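The Gray Bin

I have been meaning to write about the bin since August, when my sister came to stay and asked, very politely, what on earth was living in it. Anyone who has read this blog for a while knows I am not a naturally tidy person. I come from a long line of people who put things down "just for now," and my mother, bless her, once kept a single roller skate on the piano until I graduated from high school.

So a while back my friend Purificación Aguirre talked me into her system. She calls it the Sunday bin, and it's so simple that I was a little offended I hadn't come up with it myself. You take one big plain container, you put it on a table where you can't ignore it, and all week long anything that has lost its home goes in there. Then on Sunday you make a pot of tea, stand at the table, and take things out one at a time. You're not allowed to tip it out! I tried tipping it out the first week and ended up with the same mess, only wider.

The standing matters too, at least for me. If I sit down with the bin on the floor I start reading old receipts, and that's the afternoon gone. A table puts everything at a good height for the back, and the gray is nice and dull, so whatever is in there shows up well against it.
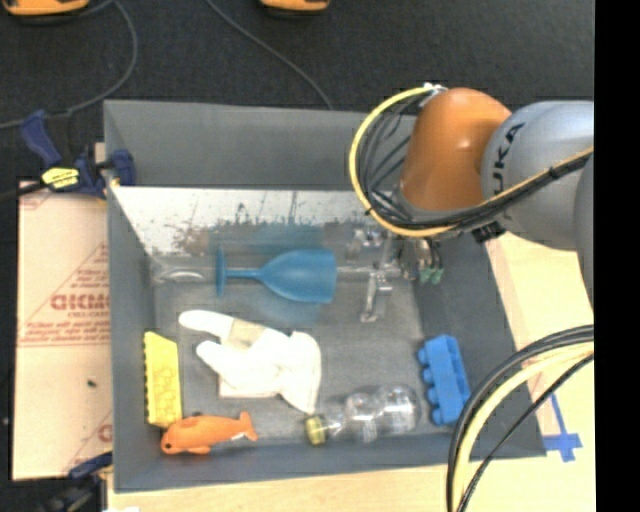 What I've learned is that the odd ones out are always the hardest. A plastic wine glass, for instance. It isn't a real glass, so it doesn't belong in the cabinet with the good ones, but it's a lovely see-through blue and perfectly useful if you ever eat outdoors, and I do mean to eat outdoors more. For years I would have moved it from counter to shelf and back to counter. These days there's a picnic basket in the hall closet, and anything that could go on a picnic goes straight in it, no discussion.

Gloves are another one. One white glove is a puzzle, because you can't quite throw it out while there's a chance of the other turning up. (The other always turns up, in my experience, the morning after the trash goes.) Jyoti Mathur, who lives across the street and has a far stricter house than mine, gives a lone glove 2 weeks and then it becomes a dusting mitt. I've copied her, and I must say a glove is a wonderful thing for dusting lampshades and the slats of the blinds. You just put it on and pet everything.

And then there are the clear things, the lids and little trays and whatnot, that manage to hide even in a nearly empty bin. I run my hand along the sides before I call it finished. I've found all sorts that way, including the cap to the good olive oil, which I had been covering with foil like a savage.

The whole business takes me 15 minutes on a good week. After a holiday it's closer to a full pot of tea and a phone call to my sister, who likes to be told what's come out and to give her verdict from a distance. She is ruthless with other people's belongings and has kept every greeting card she ever got.

I'm still deciding what to do about batteries and keys, which don't seem to belong anywhere in this house. If you've got a good spot for keys that don't open anything, do leave me a comment. I have a jar of them and it's getting heavy.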